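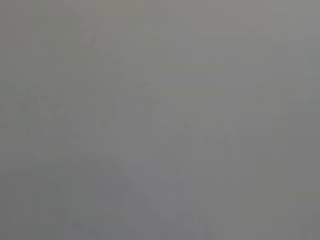
2019/06/30

仮設間仕切りの話を、こんなに長く書く日が来るとは思っていませんでした。内装改修の仕事をしていると、間仕切りは「とりあえず立てておくもの」で、木下地に石膏ボードを張るか、突っ張りポールにシートを垂らすか、だいたいその二択です。うちも十数年それでやってきました。ところが今回、Valtiteckのパネル式仮設間仕切り「Grunmont」を一現場まるごと使ってみたら、これがもう、すごくよかったんです。同業の人に会うたびに話していたら「長いから文章にしてくれ」と言われたので、書きます。

## 使った現場

Prendergastビルという五階建ての古いテナントビルで、共用廊下と給湯室とトイレまわりの改修でした。歯科医院、会計事務所、英会話教室などが入っていて、どこも工事中ずっと営業します。廊下を半分ずつ区切って片側を通路に残し、終わったら反対側に移る。これを各階で繰り返す工程です。

こういう現場で一番きついのは、仕上げでも設備でもなく、間仕切りの移設です。ボードで組むと丈夫だけれど、ばらすたびに粉が出る。廃材も出る。ビス穴の補修も要る。シートだと早いかわりに、エレベーターのドアが開くたびにふくらんで、下の隙間から埃が逃げます。歯科の前でそれをやるわけにはいきません。

元請けの現場監督がDarcy Goodwinさんという方で、最初の打合せで「移設の夜を短くしたい」とはっきり言われました。工程表を見ると、確かに夜間の移設だけで相当食っている。そこでレンタル会社から借りたのがGrunmontです。パネル118枚と、出入口ユニット、コーナー材、それに伸縮式の上部フレーム一式。搬入の日は、正直、廊下に積まれたパネルの山を見て少しひるみました。

## パネルそのもの

一枚10kg。これが絶妙です。一人で持って歩けて、それでいて立てたときに頼りない感じがしません。持ち手の切り欠きが左右両方の小口についていて、軍手のままでも指がちゃんと入ります。以前使った別のメーカーのものは切り欠きが浅くて、階段で運ぶと指の腹が痛くなりました。そういう細かいところ、使う人はずっと覚えているものです。

連結はレバー式のカムで、隣のパネルに当ててレバーを下げると「こくん」と引き寄せられます。この手応えが気持ちいい! 初日の夜、全員が無駄にもう一回開けて閉めていました。工具は要りません。六角レンチを腰袋から探す時間がなくなるだけで、夜の作業の雰囲気がずいぶん変わります。

表面は白の艶消しで、養生テープを貼ってはがしても糊が残りにくいです。テナントさん向けの案内を貼ったり、迂回の矢印を貼ったり、共用部の間仕切りは掲示板も兼ねるので、ここは助かりました。ただし布テープはだめです。英会話教室の前で一枚やってしまい、溶剤で拭いたら艶が出て、そこだけてかてかになりました。返却のときに申告して、補修費を少し払っています。

## 天井との取り合い

ここが一番心配していたところで、一番感心したところでもあります。

古いビルなので、天井高が階ごとに違うのはもちろん、同じ廊下でも端と端で違います。三階は特にひどくて、梁型の手前で天井がゆるく下がっている。Grunmontの上部フレームはばね入りの伸縮式で、つまみを緩めると天井に向かって伸び、上端のスポンジ状のガスケットがむぎゅっとつぶれて止まります。つまみを締めれば固定。岩綿吸音板の天井でも、跡はほとんど残りませんでした。

「ほとんど」と書いたのは、五階で一か所、前の改修のときの塗り重ねが浮いていた部分があって、外すときに塗膜を連れてきてしまったからです。あれはパネルのせいとは言えないと思います。ただ、塗装天井に当てる人は、先に目立たないところで一晩試してください。

下側は、厚めのゴムのスカートがついています。塩ビタイルの目地くらいの不陸なら難なく追従します。エレベーター前の石張りは段差が大きくて、そこだけ別売りの補助シールを足しました。純正の補助シールは少し高いのですが、幅がぴったりで、はがしやすい。隙間テープで代用したこともありましたが、三日でめくれました。

## 出入口ユニット

型番866の片開きドアユニットを各工区に入れました。これは褒めたいところと、直してほしいところが半々です。

褒めたいのは自閉の速さ。資材を抱えて通って、振り返らずに歩いても、背中でちゃんと閉まっています。しかも静かです。歯科医院の受付の方から、ボード間仕切りに木の扉をつけていた前回の工事のことを聞かされていたので(ばたんばたん鳴って、患者さんが飛び上がったそうです)、この静かさには本当に救われました。小窓がついているのもいい。向こうに人がいるかどうか見えるので、出会い頭がありません。

直してほしいのは、まず敷居です。薄いとはいえ台車の小さい車輪だと引っかかります。うちはゴムのスロープを噛ませました。はじめから付属していてほしい。それからダイヤル錠の数字が小さくて、夜の薄暗い廊下だとヘッドライトを当てないと読めません。四十を過ぎた目には、これがなかなか堪えます。

## 組み立ての速さ

カタログには2人で組めるとあります。うちの職人のLeonilde Garciaと私で試したら、その通りでした。一人がパネルを立てて支え、もう一人がカムとつまみを締めていく。声をかけ合うまでもなく、二枚目くらいからリズムができてきます。

移設の夜の流れを書いておきます。テナントの最後の方が帰られたら、まず通路側の床を掃除。次に出入口ユニットを外して新しい位置に仮置きし、端からパネルを一枚ずつ外しては反対側に立てる。外したパネルをいったん積まずに、そのまま次の位置へ持っていけるのがミソです。廊下の真ん中にはほとんど物が溜まりません。最後に集塵機のダクト口をつなぎ直して、煙の出るスティックで空気の流れを見て、終わり。

一回目は手順がわからず、終電を逃しました。二回目で日付が変わる前に終わり、四回目からは帰りにラーメン屋が開いている時間になりました。ボードの頃は夜明けまでかかっていた作業です。Darcyさんも三階の移設の翌朝に来て、「もう終わってるの?」と廊下を二往復していました。あの顔が見られただけでも借りてよかったです。

## 埃と音

集塵機で工区側を負圧にして使いました。タイルのはつりの日も、通路側の手すりを白い手袋で撫でて、うっすらつくかどうかという程度。床のモップがけは念のため毎日しましたが、絞った水の色が前の現場とはまるで違います。粉塵計での測定はしていないので、数字では語れません。体感の話として読んでください。

音については、期待しすぎないほうがいいです。話し声や脚立を動かす音はかなり和らぎます。でもハンマードリルは普通に聞こえます。床と躯体を伝わる音ですから、間仕切りにそこまで求めるのは酷でしょう。騒音作業はこれまで通り、早朝か休診の時間に寄せました。

## 費用のこと

ここは現場の条件で大きく変わるので、金額は書きません。一日あたりのレンタル料だけ見れば、ボードの材料代よりはっきり高いです。見積りの段階で、うちの事務所でも「これは通らないだろう」という空気でした。

それでも通ったのは、移設の回数が多かったからです。ボードだと移設のたびに材料と処分費と手間がかかるのに対して、パネルは同じものが動くだけ。各階で二回ずつ立て替える工程なら、三階に入る前に逆転します。反対に、一度立てたら工事の終わりまで動かさないような現場では、ボードのほうが安く上がるはずです。店舗のスケルトン工事で外周を一面ふさぐだけなら、私も借りません。

購入も考えました。積算を手伝ってくれているDelwyn Pearceさんに表を作ってもらったところ、問題は倉庫代でした。118枚を立てて置く場所がうちにはない。平積みはガスケットがつぶれるので禁止です。当面はレンタルでいきます。

## 比べたもの

十二月に、小さなクリニックの改修でPrerknessの折りたたみ式を使ったことがあります。あちらは蛇腹のように広がるので、短い区間なら立てるのは断然早いです。エレベーターに一台ごと載せられるのも魅力でした。ただ長い廊下になると、継ぎ目の通りがそろいません。直線のはずが、なんとなく波打って見える。テナントさんの目に毎日触れるものなので、私はそこが気になりました。一部屋だけ囲いたい、半日で撤収したい、という仕事ならPrerkness。何週間も立てて、少しずつ動かしていくならGrunmont。うちではそう使い分けるつもりです。

ファスナー付きのシート式も相変わらず手元に置いています。天井の点検口まわりをちょっと囲うときなど、あれより便利なものはありません。

## 借りる前に確認したほうがいいこと

- 天井高の最大と最小。伸縮フレームは標準と長尺の二種類で、途中で交換を頼むと配送に日がかかります。廊下の端だけ測って済ませないこと。
- 避難経路と消防への届出。ドアユニットの開く向きは、組むときに決めたら簡単には変えられません。
- エレベーターの内寸。標準パネルは斜めにすれば入りましたが、長尺フレームは階段で上げました。
- 巾木の厚み。壁際の調整材で吸収できる範囲があります。木の厚い巾木だったので、うちは調整材を二重にしました。
- 返却時の清掃の基準。水拭きでいいと言われましたが、ガスケットの溝の粉まで見られます。細いノズルの掃除機があると早いです。

説明書は絵が多くてわかりやすいです。カムの向きの図だけは左右がどちらから見たものか書いておらず、最初の晩はそこで十分ほど首をひねりました。レンタル会社のLeonie Kerslakeさんに電話したら、レバーの根元の刻印が通路側に来ればいいと即答。その一行、説明書に入れてほしいです。夜の電話にも出てくれて、本当にありがたかった。

## 小さいけれどうれしかった点

パネルの角に樹脂の保護がついていて、床に置くときの音が「ことん」で済みます。外れても単品で取り寄せられるし、差し込むだけです。うちは三つなくしました(たぶん二階の給湯室のどこかにあります)。

それから、コーナー材が直角以外にも振れること。Prendergastビルの廊下は階段室の手前で少し斜めに折れていて、ボードなら現場合わせで細長い三角を切るところです。蝶番のように角度が変わるコーナー材を一本入れたら、すっと収まりました。Leonildeが横で拍手していました。私もしました。

五階の最後の工区を片づけた朝、会計事務所の方に「あの白い壁、もうないんですね」と声をかけられました。内側では給湯室の床を全部はがしていたわけですが、工事の壁というより、もともとの壁みたいに見えていたそうです。

次は秋に、別のビルで階段室まわりの改修が入っています。踊り場の勾配でスカートがどこまで追従するのか、Leonieさんもはっきりした答えは持っていませんでした。デモ用のパネルを三枚貸してもらえることになったので、着工前に踊り場で組んでみます。結果はこの記事に追記します。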